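About us

Sayce is a small language school in Gokside, on the second floor of the old post building, over the bakery. We teach English, Italian and Japanese to adults. The school was opened by Ottavio Rinaldi in the year 2000, with one classroom, a borrowed blackboard and two students, of which one was his neighbor. Today we have four classrooms and 245 students in a normal term.

Ottavio came to Gokside for a job in a shoe factory and learned the language of the town by evening, from a retired lady who corrected him also when he bought the bread. He always says that she was the best teacher he had, and that the school still follows her way: speak first, write it down after, and do the grammar when somebody asks for it. We use a course book, but we do not finish it every year and we don't think this is a tragedy.

Tomomi Iwasaki joined in 2011 and started the Japanese courses. Now she is the head of studies and makes the timetable, so if you want to change your group, she is the person to write to. She also reads every placement test herself. Please do not prepare for the test - it takes 15 minutes and a wrong answer helps us as much as a correct one.

Our groups have up to nine students. In the morning we have mostly parents and retired people, in the evening people who come directly from work. Many of them are from the workshops and offices in Sidesport, across the river, and for them we have the late group, which begins at 7:40 so that they can catch the ferry.

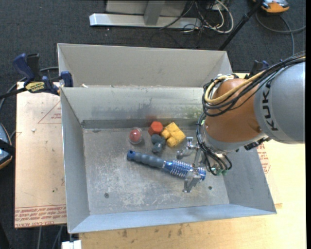
We also teach inside companies. The teacher goes to you, one or two times in the week, and the lessons are made from the things your people must really say and write: phone calls, delivery notes, safety rules, a polite complaint to a supplier. Vastent was the first company that asked us for this, and we have continued with them every year. Before a company course begins we visit for half a day and listen. Then we write a word list, normally a short one, and we give it also to those who are not in the course.

Prices are the same for everyone in a group course, and you can pay by term or by month. If you lose a lesson for illness, you can come to a parallel group in the same week when there is a free chair. We do not give money back for single lessons, but we try to find a solution if your working hours change.

In December we make the open evening. There is soup, short trial lessons in the three languages, and the reading corner is open for exchanging books. The corner has many Italian crime novels and not enough of anything in Japanese, so gifts are very welcome. Children can come too, although we have no courses for them.

The office is open from 10 to 1 and from 4 to 8, and is closed in August. The entrance is from the courtyard, not from the street - look for the green door and ring the bell with our name. The elevator is small but it works. If you prefer to write, we answer emails in all three languages, usually by the next working day.

Page updated 2025-11-15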